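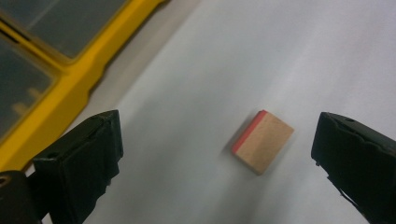
Pieza de madera clara sin acabado, con una franja rojo anaranjado en el borde.

4. Instalación y primer secado

Para armario de secado Hoton, modelo de sobremesa y modelo de pie. Si el suyo lleva zócalo, vaya directo al paso 3. Lo demás, igual en los dos.

Antes de empezar: leer el apartado entero. Luego montar. Se tarda menos así.

4.1 Colocación

1. Sacar el armario de la caja tumbado, entre dos personas. No tirar de la puerta. Nunca de la puerta.
2. Quitar los topes de transporte (tornillos rojos, parte trasera). Guardarlos, hacen falta si algún día hay que mandar el equipo al servicio técnico.
3. Nivelar. Patas roscadas, girar a mano. Nivel de burbuja sobre la bandeja de abajo, no sobre el techo, el techo tiene caída.
4. Dejar 13 cm libres por detrás. Por los lados basta con que la rejilla no toque nada.
5. Enchufe con toma de tierra, directo a la pared. Sin regleta y sin alargador enrollado.

Precaución: no instalar en el mismo cuarto donde se lija. El polvo entra por el filtro y acaba pegado en el barniz. Si no queda otra, lijar con el armario apagado y la puerta cerrada, ventilar y esperar a que baje el polvo.

Precaución: solo productos al agua. Disolvente, nitro, poliuretano de dos componentes, aceites que se autocalientan: fuera. Riesgo de incendio. Los trapos con aceite tampoco se dejan dentro, ni un rato.

4.2 Bandejas y rejillas

1. Lavar las rejillas con agua templada y jabón. Vienen con una película de grasa de fábrica que mancha.
2. Encajar las guías en las ranuras, primero atrás y luego delante. Clic. Si no hay clic está mal puesta y se cae con peso.
3. Separación mínima entre rejillas, un hueco de guía. Con piezas altas, dos.
4. La rejilla fina va arriba. La gruesa abajo, para tablas y marcos.
5. Bandeja de goteo al fondo del todo. Forrarla con papel sin tinta; el de periódico destiñe con el calor.

Nota: los conos de apoyo (bolsa aparte, marcada Szénási) son para piezas pintadas por las dos caras. Se apoya primero la cara que no se ve. Los conos se limpian en fresco, después ya no sale.

4.3 Primer encendido

1. Cerrar la puerta hasta oir el cierre.
2. Interruptor trasero en I. La pantalla hace una prueba y se queda en rayas. Normal.
3. Pulsar Idioma, elegir, confirmar.
4. Temperatura a 22 °C, ventilador en posición baja. Arrancar en vacío y dejar que termine el ciclo corto. Puede oler a plástico nuevo. Ventilar.
5. Al acabar, comprobar que la salida de aire de arriba no está tapada por el film protector. Pasa mucho, el film es transparente.

Si sale el código 399: sonda desconectada. Apagar, desenchufar, abrir la tapita lateral y apretar el conector blanco. Volver a encender. Si sigue saliendo, no usar el equipo y llamar a Citbridge, que lleva el servicio técnico.

4.4 Preparar las piezas

Lo de siempre, pero ordenado. La mayoría de las llamadas vienen de aquí y no del armario.

1. Lijar a favor de la veta. Grano medio, después fino.
2. Quitar el polvo con cepillo y luego con paño apenas húmedo. Dejar que se vaya la humedad antes de dar nada.
3. Primera mano muy fina. Testas incluidas, que chupan más y piden una pasada extra.
4. Esperar a que pierda el brillo mojado y entonces al armario. Meter una pieza chorreando deja rebaba en el canto de abajo.
5. Entre manos, lijado suave, casi sin apretar.

Si se pinta una sola cara o un solo canto: cinta de carrocero bien asentada con la uña, pintar desde la cinta hacia fuera, retirar la cinta con la pintura aún tierna. Si se seca con la cinta puesta, arranca el borde. No meter cinta en el armario, el adhesivo se reblandece.
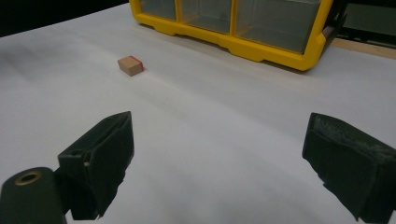 ¿Se puede abrir la puerta a mitad de ciclo?
Mejor esperar a la pausa, cuando el piloto parpadea. Si se abre antes, el ventilador se para solo y el ciclo sigue al cerrar, pero entra polvo y en acabados brillantes se nota.

4.5 Carga y ciclo

1. Cargar de abajo arriba. Piezas grandes primero.
2. Ninguna pieza tocando a otra ni a la pared.
3. Elegir programa: P para pintura, B para barniz, I para imprimación. El programa L es de limpieza, sin nada dentro.
4. Ventilador bajo en la primera mano. Alto solo en las siguientes. Con aire fuerte en la primera se hace piel por encima y queda blando por debajo.
5. Pulsar Inicio. Para cancelar, mantener pulsado.
6. Al terminar, dejar la puerta entornada antes de sacar nada. El cambio brusco de temperatura puede cuartear la capa.

Nota: seco al tacto no es curado. No apilar ni envolver piezas recien sacadas. Consultar el bote, cada fabricante da su tiempo y el armario no lo sustituye.

Nota: maderas resinosas (pino, abeto). Sellar los nudos antes, con calor la resina sube y amarillea. En haya y tilo no suele hacer falta.

Precaución: no subir de temperatura para acabar antes. Piezas encoladas sobre todo, la cola se abre.

4.6 Problemas frecuentes

Burbujas en el barniz. Capa gorda o ventilador alto en la primera mano. Lijar y repetir.

Puntitos ásperos. Polvo. Filtro sucio, o se lijó cerca. Cambiar filtro.

Una cara seca y la otra pegajosa. Pieza apoyada en plano. Usar conos.

Color desigual entre rejillas. Demasiada carga. Quitar una rejilla y probar.

Zumbido. Topes de transporte sin quitar, ver 4.1. O armario desnivelado.

La puerta no cierra. Junta pellizcada abajo, estirarla con el dedo. No engrasar.

4.7 Guardado de accesorios

Conos, clips y tornillería de repuesto fuera del armario, siempre. Un clip suelto se mete en el ventilador y se acabó el ventilador. Cajonera o bote con tapa, lo que haya. Los clips pequeños y los conos por separado, que se enganchan entre sí.

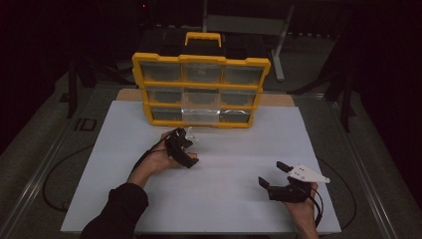
Cajonera de plástico amarilla y negra, con cajones transparentes y asa.

Filtros de repuesto en su bolsa, cerrada, lejos del sol. Revisar el filtro puesto al acabar cada tanda; si está gris, fuera. No se lava.

Recambios: conos, rejilla fina, junta de puerta y filtro se piden por separado a Kolach. Indicar el número de serie, pegatina detrás, esquina inferior. Sin número no se tramita.

Revisión del apartado: Shiuli Pathirana, 2018-10-25. Cambia el orden de 4.3 y se añade la nota de maderas resinosas. La tabla de programas pasa al apartado 5.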